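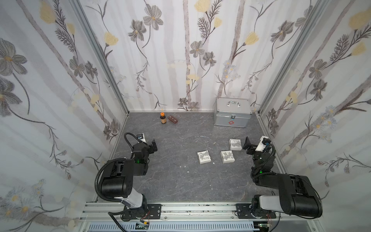
A metal first-aid case with its carrying handle, and a small amber bottle with an orange cap.

Philomena Ansah keeps her first-aid supplies in a metal case because she can find it fast. Cardboard gave out after one damp summer in Clestham.

She empties it every July and checks the dates – ointments go first, bandages almost never.

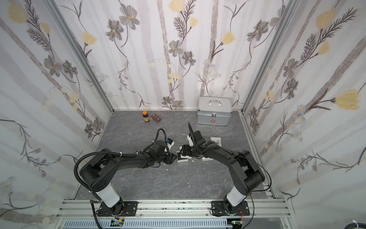

Small boxes go back in last, with the printed side up. Anything in a glass bottle stands upright at one end. The whole job takes her 13 minutes.

Last updated: July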